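Gruler, part 6: wrist cables, grip thresholds and the laundry task

The left wrist cable failed again in September, same place as before, 8 mm behind the connector. I had been blaming the connector. The conductor was fatiguing where the sleeve ends, and every time the wrist rolled past its midpoint the encoder dropped a few packets and the controller held the last good value. At low speed you don't notice. At anything faster the arm arrives late and then corrects hard.

Gonzalo Pacheco suggested moving the strain relief back to the forearm and leaving a service loop. I printed a new clamp in the shared shop, routed the cable through it, and ran the roll axis end to end overnight. It logged 1,956 cycles by morning with no dropped packets. The right arm got the same clamp the next day.

Firmware changes since part 5:

Position loop gain on both wrists is down a little. The old value was tuned with the heavier fingers and rang with the current ones.

Gripper close is now current-limited from the first millimeter of travel. Before, the limit only applied after contact was detected, and contact detection on fabric is poor. Cloth compresses so gradually that the current never shows a clean step.

The head camera and the arm states are now stamped by the same clock. I should have done this in part 2. The offset had been drifting up to 179 ms over a long session, enough to make every recorded grasp look like it started early.

Radymyr Polishchuk asked in the comments why I don't use the Timovach planner for this. I tried it. It plans well around rigid objects, but I spent most of a weekend writing collision shapes for soft things and gave up. For now the arms are teleoperated and I record everything, with the planner only used to get back to the home pose.

The current task is moving clothes from the sofa into a laundry basket on the floor. Garment start positions vary by hand. The basket position varies too, within reach of both arms. 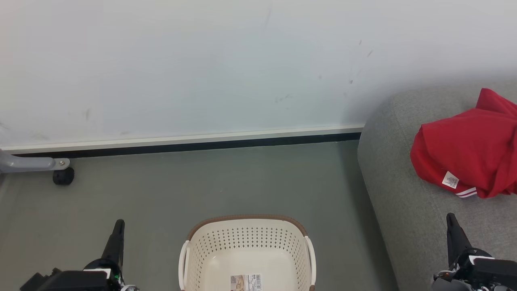
Reach is the main constraint. With the base where it is, the right arm works over the seat cushion comfortably, but the drop has to happen with the elbow well out, and the shoulder motor runs warm if I hold it there. I now lower the torso 9 cm before starting, which helps the drop and costs a bit of clearance at the cushion.

Grip on thin fabric is still inconsistent. A pinch from straight above tends to take one layer and slide off. Coming in at a shallow angle and pushing slightly into the cushion before closing works better, at the price of loading the fingertip sideways. Olga Cabello has some softer pads I want to try.

Open items: fingertip pads, a fan for the right shoulder, and a proper log viewer. CAD for the forearm clamp is in the usual folder. The M3 version is the one to print.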